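Häufige Fragen zu Wander

Stand: 20. April 2023

Ich bekomme zu Wander inzwischen so viele Mails, dass ich die Antworten lieber einmal ordentlich aufschreibe (na ja, halbwegs ordentlich). Wander ist unser Bewegungsplaner für Roboterarme, und ich kümmere mich seit zwei Jahren um den Code. Wenn deine Frage fehlt, schreib mir einfach!

Was macht Wander eigentlich genau?

Du gibst eine Startstellung, eine Zielstellung und ein Modell der Umgebung hinein, und heraus kommt eine kollisionsfreie Bahn mit Zeitstempeln. Mehr nicht. Die Objekterkennung macht Sanna, die Ansteuerung der Gelenke macht Anden. Die drei laufen als getrennte Prozesse und reden über Nachrichten miteinander, du kannst also auch nur einen davon benutzen. Viele nehmen nur Wander und haben für den Rest schon etwas Eigenes.

Brauche ich dafür einen echten Roboter?

Nein! Ich entwickle selbst den größten Teil im Simulator. Im Ordner »beispiele« liegen fünf fertige Szenen, die du nach der Installation sofort starten kannst. Fang mit »regal_einfach« an, die »regal_eng« ist gemein und bringt auch mich noch manchmal zum Fluchen.

Warum findet der Planer bei mir keine Bahn, obwohl doch alles frei ist?

Die häufigste Frage überhaupt. Schau dir zuerst das Kollisionsmodell an, und zwar in der Ansicht mit eingeblendeten Hüllkörpern (Taste H). Fast immer ist irgendein Körper viel größer als gedacht, oder die Tischplatte steckt ein paar Millimeter im Sockel des Arms. Dann gilt schon die Startstellung als Kollision, und der Planer gibt sofort auf. Ab der nächsten Version steht das auch so in der Fehlermeldung – bisher kommt nur Code 57, und das hilft natürlich kein bisschen. Tut mir leid, der ist noch von mir.

Kommt Sanna mit durchsichtigen Gegenständen zurecht?

Mittelprächtig. Tiefenkameras schauen durch klaren Kunststoff gern einfach hindurch und messen dann den Hintergrund, und spiegelnde Tischplatten machen es noch schlimmer. Sanna hat deshalb einen zweiten Weg, der nur mit dem Farbbild arbeitet und aus den Kanten auf die Form schließt. Den schaltest du mit »transparent: an« ein. Er ist langsamer, und bei Gegenlicht vom Fenster rutscht die geschätzte Kante manchmal zur Seite. Concetta Lo Presti schreibt diesen Teil gerade neu, im Mai soll es eine Testfassung geben.
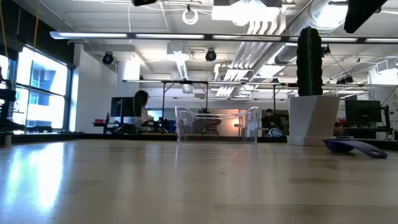
Kann ich meinen eigenen Planungsalgorithmus einbinden?

Dafür gibt es die Plugin-Schnittstelle. Du leitest von der Klasse »Planer« ab, überschreibst die Methode »plane« und trägst den Namen in die Konfiguration ein. Zurückgeben musst du nur eine Liste von Gelenkstellungen, Glättung und Zeitverlauf übernimmt Wander danach selbst. Wenn du eine eigene Glättung hast, setz »glaetten: aus«, sonst bügeln wir dir deine schöne Bahn noch einmal platt.

Wie schnell ist das Ganze?

Kommt sehr auf die Szene an. Bei unserem Standardtest mit einem Arm und einer Kiste liegt die Planungszeit im Mittel bei fast 483 Millisekunden, auf meinem nicht mehr ganz jungen Laptop. Wenn du viele ähnliche Bahnen planst, schalte den Zwischenspeicher ein, der bringt richtig viel. Nur bitte nach jeder Änderung am Umgebungsmodell leeren! Das passiert leider noch nicht automatisch.

Der Arm ruckelt am Ende der Bahn. Ist das Wander oder Anden?

Meistens Anden, oder genauer gesagt die Reglereinstellung. Zeichne Soll- und Istwerte auf (»anden log« genügt) und leg sie übereinander. Ist die Sollkurve glatt und nur die Istkurve zappelt, dann dreh die Verstärkung am letzten Gelenk herunter. Hat schon die Sollkurve einen Knick, dann ist es mein Problem, und ich hätte gern die Datei. Yu-na Jang hat dazu eine sehr gute Anleitung geschrieben, die liegt im Wiki unter »Regler einstellen«.

Was ist aus Luvdale geworden?

Luvdale war unsere alte Bedienoberfläche, und ja, ich mochte sie auch. Sie läuft noch mit Wander 1, wird aber nicht mehr gepflegt. Für Wander 2 nimmst du die Weboberfläche, die beim Start automatisch mitkommt. Alte Projektdateien lassen sich importieren, nur die selbst gebauten Schaltflächen gehen dabei verloren.

Wie melde ich einen Fehler?

Am liebsten über den Tracker, mit Versionsnummer, Konfigurationsdatei und der Szene, in der es knallt. Ein Bildschirmfoto der Fehlermeldung ist nett, der Text als Text ist mir lieber – den kann ich durchsuchen. Kleine Korrekturen an der Doku darfst du gern direkt als Änderungsvorschlag schicken, die schaue ich meistens noch in derselben Woche durch.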